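Skript zur dritten Sitzung, Kurs »Vereinsarbeit im Jugendsport«. Wer am Mittwoch nicht da sein konnte, findet hier das meiste wieder, und wer da war, darf trotzdem noch einmal lesen (ich habe beim Aufschreiben gemerkt, dass ich zwei Dinge vergessen hatte).

## Eltern, Termine, Nachrichten: wie eine Mannschaft miteinander redet

Ich fange mit einer Zahl an, die Volkan Toprak uns mitgebracht hat. Er hat in seiner ersten Saison als Betreuer der U12 alle Nachrichten aus der Elterngruppe gezählt, und am Ende standen da 2.000. Für eine einzige Mannschaft! Davon waren nach seiner eigenen Einteilung 200 solche, die jemand wirklich lesen musste, also Absagen, verlegte Anstoßzeiten, Treffpunkte. Der Rest bestand aus Daumen, Glückwünschen, Nachfragen zu bereits beantworteten Fragen und einer sehr langen Diskussion über Kuchen. Ich habe nichts gegen Kuchen, das wissen Sie inzwischen, aber wenn die Hallenänderung zwischen zwei Backrezepten steht, fährt am Samstag garantiert eine Familie zur falschen Halle.

### Drei Arten von Nachrichten

Wir haben in der Sitzung unterschieden zwischen

- **Pflichtnachrichten**: Ort, Zeit, Treffpunkt, Absage. Sie kommen von einer einzigen Person und immer in derselben Form.
- **Rückmeldungen**: Mein Kind kommt, mein Kind kommt nicht. Die gehören in eine Liste oder in eine App und haben im Gespräch nichts verloren.
- **Geselligem**: alles andere, und das darf ruhig viel sein! Eine Mannschaft, in der die Eltern sich nichts zu erzählen haben, tut sich auch beim Fahrdienst schwer.

Welche App Sie nehmen, ist mir fast gleich. Im Kurs kamen Navelport und Drernum zur Sprache, Sevim Kaplan arbeitet mit Aoun und ist zufrieden, jedenfalls seit sie die Erinnerungen so eingestellt hat, dass sie am Vorabend kommen und nicht mitten in der Nacht. Wichtiger ist, dass alle dieselbe benutzen und dass Sie sich vor der Saison entscheiden. Ein Wechsel im November kostet Sie mehr Nerven als ein verlorenes Derby. Fragen Sie auch die Großeltern, die fahren oft genug.

Bei der Form der Pflichtnachricht bin ich streng, da lasse ich nicht mit mir reden. Erste Zeile: Wochentag und Uhrzeit. Zweite Zeile: Ort mit Straße. Dritte Zeile: was mitzubringen ist. Danach kann von mir aus ein Gruß kommen. Oğuzhan Uçar hat eingewandt, das klinge unfreundlich, und wir haben darüber eine ganze Weile gesprochen. Mein Vorschlag zur Güte: Die Freundlichkeit kommt in Zeile vier und darf dort so lang werden, wie sie will.
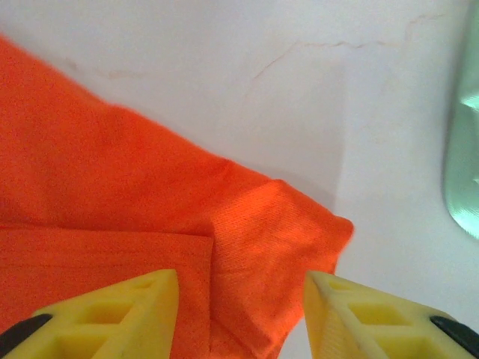
Der Elternabend zu Saisonbeginn ist die zweite große Gelegenheit, und er wird meistens verschenkt. Planen Sie ihn früh, in den ersten beiden Trainingswochen, und setzen Sie einen klaren Schluss. Bewährt haben sich 30 Minuten für das Organisatorische, danach bleibt, wer mag. Legen Sie die Punkte vorher offen, damit niemand mit einer Überraschung nach Hause geht: Beiträge, Fahrten, Spielzeiten, Umgang mit Handys in der Kabine. Auch die Frage nach der Ausrüstung gehört dazu, und da rate ich zum Zeigen. Ein Stück Stoff in der gemeinten Farbe, auf den Tisch gelegt, und alle im Raum wissen, welche Farbe bei den Leibchen gemeint ist. Mit dem Satz »irgendwas Rötliches« haben wir damals drei verschiedene Töne bekommen. Das Zeigen gilt genauso für Schienbeinschoner und Trinkflaschen.

### Wenn es schwierig wird

Zübeyde Yurt hat den Fall geschildert, den wohl jede von uns kennt: Ein Vater schreibt nach dem Abpfiff in die Gruppe, sein Sohn habe wieder nur zehn Minuten gespielt. Sie hat an dem Abend nichts geantwortet außer »Ich rufe dich morgen an«, und das halte ich für vorbildlich. Am Telefon klang dann alles halb so wild, und der Junge selbst hatte sich übrigens gar nicht beschwert. Merken Sie sich bitte:

1. In der Gruppe wird nicht über einzelne Kinder gesprochen.
2. Am Spieltag wird nicht über Einsatzzeiten verhandelt.
3. Gespräche über Einsatzzeiten führt die Trainerin oder der Trainer selbst, das wird nicht an die Betreuung abgeschoben.

Doğukan Kırmızıgül wollte noch wissen, was man tut, wenn jemand partout keine App installieren möchte. Dann rufen Sie an. Oder Sie suchen eine Patenfamilie, die die Termine weitergibt, das klappt erstaunlich gut und manchmal entsteht sogar eine Fahrgemeinschaft daraus.

### Bis zur nächsten Sitzung

Schreiben Sie bitte zwei Pflichtnachrichten, eine für ein Heimspiel und eine für eine kurzfristige Absage, jeweils mit höchstens vier Zeilen. Bringen Sie außerdem einen Entwurf für Ihren Elternabend mit, Stichworte genügen. Wir besprechen beides in kleinen Gruppen, und danach geht es um Turnieranmeldungen und die leidige Frage der Fahrtkosten.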